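Wutthorpe Housing Trust opens applications for home study grants

Households in Wutthorpe and Trasville invited to apply from August

Wutthorpe Housing Trust has opened a new round of its Room to Learn grants, which help tenants and shared owners set up a place at home for study, training or paid work. Applications will be accepted from August, and the Trust expects to make 303 awards across its two districts before the end of the programme year.

The grants are open to any household in which at least one person is enrolled on a recognised course, is completing an apprenticeship or works from home for part of the week. Awards may be used for furniture, shelving, lighting, storage, minor electrical work and decorating materials. They may not be used for computers, telephones or broadband contracts, for which separate support is available through the Trust's digital access scheme.

Room to Learn began as a small pilot on the Beker estate, where many of the flats have no second living room and where tenants had asked for help with making better use of hallways, landings and box rooms. The scheme was later extended to Trasville, and the present round is the first to cover every property managed by the Trust, including those held under shared ownership.
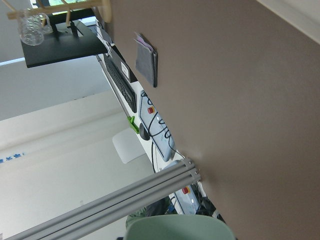

A desk with a keyboard and mouse
Gray felt wall pocket on the brown wall alongside

Applicants will be asked to complete a short form setting out who will use the space, what it will be used for and which items are needed. A sketch or simple floor plan may be attached but is not required. Residents who would prefer to discuss their application in person may do so at the Trust's offices in Wutthorpe or at the Trasville neighbourhood office, where staff will also be able to advise on which alterations need the Trust's written consent.

Consent is not needed for freestanding furniture or for wall pockets, pinboards and other light fittings. It is needed for new sockets, for fixed desks and for any shelf intended to carry a heavy load. Where electrical work forms part of an award, it will be carried out by Leitner, the Trust's appointed repairs contractor, and residents should not arrange it themselves.

"Many of our residents are studying for a qualification at a kitchen table that has to be cleared before every meal," said Mereana Ormsby. "A modest award can pay for a proper chair and a good lamp. We have kept the form short, and I would urge anyone who is unsure whether they qualify to speak to us before deciding not to apply."

The Trust has reserved £3,000 for residents who need adapted furniture, such as height-adjustable desks. Those wishing to be considered for this support should tick the relevant box on the form — no medical evidence will be requested at that stage. An occupational therapist may arrange a visit with the resident's agreement.

Advice sessions will be held at 19 community venues over the application period. Each session will cover the choice of desk and chair, the position of screens in relation to windows, safe use of extension leads and the storage of papers in small rooms. Places are free and need not be booked.

Applicants will receive a written decision within three weeks of submitting a completed form. Residents whose application is declined will be told the reason and may ask for the decision to be reviewed by a member of staff who was not involved in it. Previous recipients may apply again if they have moved home since their last award.

Forms are available from both offices and may be requested in large print, in Braille or in translation.

Notes to editors

Wutthorpe Housing Trust is a registered charity providing rented and shared ownership homes in Wutthorpe and Trasville. Room to Learn is funded from the Trust's community investment budget and does not affect rents or service charges.

Requests for interviews should be addressed to the communications team at the Trust's Wutthorpe office.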